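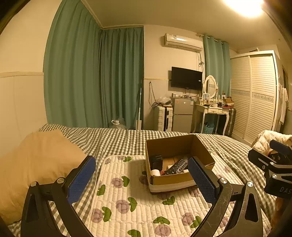

Ticket 1153
Subject: Remote control for room air conditioner not found after move
Opened by: Bethel Woldegiorgis, Flornevville guest rooms
Status: open

Bethel W., 9:40
Good morning. In room 5 the air conditioner on the wall can not be started. The guest has a black remote in the cardboard box on the bed, but I am not sure which device it belongs to. There is also a TV in the room. Please advise.

Kedir Hadgu, 10:05
Thank you for the message. Please point the black remote at the TV first and press the power button. If the TV answers, we know it is not for the air conditioner. Please also try with new batteries.

Bethel W., 10:30
I changed the batteries. The TV went on, the air conditioner did not. So this is the TV remote. I looked on the vanity table and on top of the fridge, between the bottles, but there is no second remote.

Kedir Hadgu, 10:50
Understood. Please ask the guest to look in the suitcases also, small things are often packed by mistake. I have 3 spare remotes in the Prulum store and will bring one after lunch.

Bethel W., 11:15
The guest looked, nothing found. Please bring the spare. She asks that the box stays on the bed, she is still sorting it.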